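Open day at the Asska lab in Clomdale today. Thread as I go, typing with one thumb, bear with me

1/ Got here late, missed the welcome talk. Parking is a field. Signed in, got a sticker with my name spelled wrong, pointed up the stairs

2/ First room is the big arm everyone takes selfies with. It waves. Kids love it. Moving on

3/ Second room is the good one. Small room, a table, an arm with a black two finger gripper, and rubber bands. Yes rubber bands. I stayed there almost the whole visit

4/ Triin Jõgi runs this bench. Her pitch in one line — boxes are easy, floppy stuff is hard. A box stays the shape it was when you planned the grab. A rubber band doesn't care about your plan

5/ Talk is 35 minutes on the schedule. She went way over, people kept asking stuff and she kept answering. Zero complaints from me

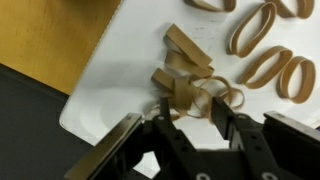 6/ Her big thing is singulation. Means getting one item out of a heap, and only one. Took me a sec to hear the word right, I had "simulation" in my notes for a whole page

7/ Asked her what a tangle does to the numbers. She says a band on its own they get most of the time now. Out of a knot, forget it, you pull on one and get its cousins too. Last January they couldn't do either

8/ They've logged 819 grabs at this bench since the summer. Every one gets a note, good or bad. Triin says the bad ones are the useful ones and the students dont believe her until their second month

9/ Guy behind me: why not just use suction. Triin: on what. A band is mostly hole. Big laugh

10/ Also wide flat bands vs skinny ones. I figured wide would be easier. Sort of — more to grip, but lying flat there's hardly any edge to get a finger under. On its edge a wide band is a gift. Flat on a smooth surface its a pain

11/ Rory Hepburn (does the software side) took over for the planning part. I followed maybe half. What I got: it picks a spot on the band, picks an angle for the fingers, checks that the fingers won't hit anything else on the way in, goes. If the check fails it picks another spot. Sometimes it runs out of spots and gives up and asks for help

12/ I like that it asks for help. My printer at work has never once asked for help, it just lies to me

13/ Someone asked about speed. Rory very upfront, slow. A person would be done and at lunch. He said speed is the last thing they'll work on and he'd be suspicous of any lab that does it first

14/ The wrist camera is the bit I hadn't thought about. It rides along with the gripper so the fingers are in every shot, same place every time. Great close up, but the closer you get the less you see of anything else. Rory wants a second one looking down from the ceiling. Budget says no
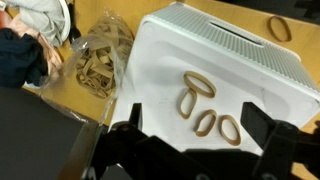
Stuff people asked me to ask

15/ @ the person who wanted to know if this is going into a factory: no plans. Skye Munro from the front office says Kultton, the packing company over in Mackay, has been to visit twice and that's as far as it goes. She was very careful with that sentence

16/ Can school groups come? Yes. Groups of 8 max in the bench room, more in the big arm room. Email them, don't just turn up

17/ Is it loud? No! Quieter than a fridge. The loudest thing in there was the plastic bag the bands come in, makes a racket if you touch it

18/ Is the floor ok for wheelchairs. There's a lift by the back door, Aroha Rewi on the desk will take you round. Door to the bench room is narrow though, call ahead

19/ Do you get to drive it. Not today, sadly. Gudrun Dalen says they might allow it next year if the insurance comes through. I have put my name down for a list that doesnt exist yet

20/ Ok one more from the bench room then I need to find my car
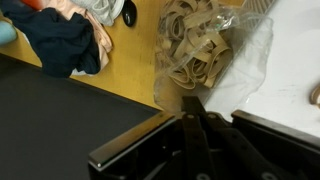 Gripper open, bag of bands up ahead. Asska open day, Clomdale, October 2023

21/ Coffee was bad, cookies were good. Free, no booking. If they run it again go to the small room first, the line for the big arm gets silly after lunch

22/ Will post Triin's reading list when I can read my own writing. Phone on 34 percent, heading home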